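# About Zamavis

Zamavis is a small organisation that supports community land groups and neighbourhood councils in Latin America. We help people read the laws that affect them, prepare for meetings with public bodies, and keep proper records of what was agreed. We belong to no political party and we do not stand candidates.

We were set up by Trinidad Bermúdez and Malte Mühlbauer, who had both worked on a land dispute in Sepúlveda and saw the same problem from different sides. Families had been promised titles at a public meeting. When the local administration changed, there was no signed minute, and the promise was gone. Our first job was to write a guide to taking minutes. It is still the document people ask us for most.

## What we do

Most of our work is training. A course lasts two days and is held wherever the group normally meets. The first day covers how a municipal budget is put together and where residents have a legal right to speak. On the second we go through the group's own papers – letters, maps, old petitions – and work out what is missing.

We also run a document service. Groups send us rulings or draft agreements and we return a summary in plain Spanish. Summaries in two indigenous languages are available on request, though these take longer.

We have now worked with 39 groups. Some needed a single course. Others, like the one in Laltomden, have stayed in touch through several changes of mayor.
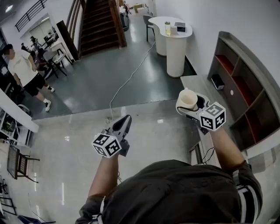

Malte Mühlbauer says the part he is asked about most is what happens after a course ends, and his answer is that it depends on the group. Some go to the next council session with a list of questions and get replies. Others wait months for a hearing. We keep answering letters in both cases.

## What we do not do

We do not represent anyone in court, organise marches or speak to the press on behalf of a group. If you need a lawyer, we can give you a list of legal aid offices in your region.

## Money

We are paid for by member subscriptions and by small grants. We do not take money from mining, energy or timber companies, or from any party to a dispute we are working on. Accounts are published every August and a printed copy can be sent by post.

## Contact

Our office is in Ustuvcombe. Please write before visiting, as we are often away on courses. Letters in Spanish, English or German are all fine.

Page last updated: 2019-06-24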